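The cable is part of the machine

I look after two-arm benches at Flotix, in Tistau, and I have an opinion about them that has made me slightly tiresome at lunch. We spend too much of our maintenance time on the arms and too little on the cables. The checklist we inherited gives the joints a full page. It gives the wiring one line, which reads "inspect harness." I think the page and the line should trade places.

The bench I know best is called Markus. The name was on a strip of masking tape when I started and it stuck. It is a wood-topped table inside a frame of black extrusion, with an arm mounted on each side so that they reach toward each other over the middle. Each arm has its own motors, its own gripper and its own set of cables, and those cables have to follow every move the arm makes. An arm link is a solid piece that was designed by someone and tested by someone else. The cable beside it was probably routed by whoever was on shift, with whatever ties were in the drawer.

In January I went through the log for Markus, covering 3,000 hours of running. There were 17 stops that needed a person with a tool. Two were mechanical, a loose screw and a worn finger. One I could not explain. The rest were cable faults of one kind or another: a connector backed out, a loop caught on a corner, a conductor broken inside insulation that looked fine. I don't claim every shop would find the same split. I would like more shops to look.

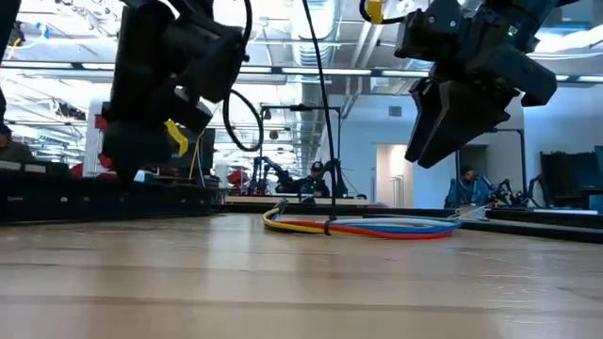

Slack is a setting

Most of the trouble starts at setup. When a new arm goes on, people take great care with the base clamps and the home position. Then they plug it in, gather up the extra cable and tie it somewhere out of the way. Nobody writes down how much was left free.

Slack ought to be treated like any other setting. Too little and the cable pulls at the connector when the wrist turns to its limit. Too much and it hangs where the other arm can reach it. On a one-arm bench you can get away with being generous. On a two-arm bench the arms share the middle of the table, and a hanging loop from one is an obstacle for the other.

What I do now is simple enough. With the power off, I move each joint by hand through its full range, one at a time, and watch the cable at every tie. Then I put both grippers together at the center, as close as the work will ever bring them, and look again. If a loop crosses the space between them, I retie it. When I am satisfied I put a paint mark on the cable at each tie point. After that, anyone can see whether it has crept. The whole thing takes 15 minutes.

Ksawery Ziółkowski, who built most of our frames, thinks this is fussy. His argument is that cables are cheap, so you let them fail and swap them. He has a point about the price. A replacement lead costs less than my lunch. But a cable that is going bad does not fail all at once. It drops a reading here and there for a week, and during that week somebody blames the motor, somebody else reloads the firmware, and Amna Awan spends an afternoon recalibrating a wrist camera that had nothing wrong with it. That happened on Markus. The cost of the cable was never the issue. 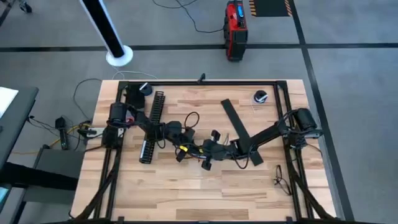
The other argument I hear is that we should put everything in cable chain and be done. I like cable chain. On a long straight axis I would not use anything else. On a small arm with several joints turning in different directions, it adds weight and stiffness where you want neither, and it hides the cable from the person who is supposed to be inspecting it. I would use it along the rail and leave the last stretch to the wrist open, with soft ties, where I can see it.

Ties deserve a word too. A tie pulled down hard with pliers makes a sharp bend point, and the wire will break there sooner or later. Hammad Hashmi taught me to leave each one loose enough to rotate with two fingers. Where a cable passes over a moving joint I prefer cloth tape to a plastic tie, and I replace it when the edge lifts. I also mark the tie nearest the gripper in a bright color, as that is the one that people forget.

Look from the wrist

Inspections are usually done standing in front of the bench with your arms folded. From there you see the elbows and the big loops, and you miss the small things between the fingers. I have come to rely on the wrist view for the second half of the check. Close the gripper on something flat and stiff, lift it a little, and look at how it sits. If one finger has shifted in its mount, a flat part makes it plain in a way that a round one never will. You also get to see any wire that has worked its way down toward the gap.

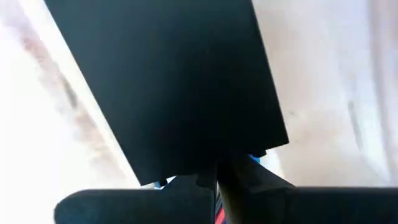
I would do this at the start of every shift, before any real work is loaded. Chia-hao Siu does it at the end of the shift instead, on the grounds that whatever went wrong went wrong during the day and he is the one who was there. I can live with that. What I can't defend is our present habit, which is to do it when something stops.

The floor is the last piece, and I include it because it gets left off every list I have seen. Power and data come down from the bases and cross the carpet, and people walk there. A heel on an extension cord can tug a plug partway out, and the fault will show up at the arm. Hang the drop from the frame with a tie of its own, so that a pull on the floor stops at the frame. I have been asking for this on all 13 of our benches. So far five have it.

Samina Mirani, who runs our schedule, asked me what she would have to give up for all this. She would give up 15 minutes per bench at setup and a few minutes a shift. I think she would get it back within the month in stops that don't happen, though I can't prove that until the other eight benches are done. She has agreed to let me start with the two nearest the door.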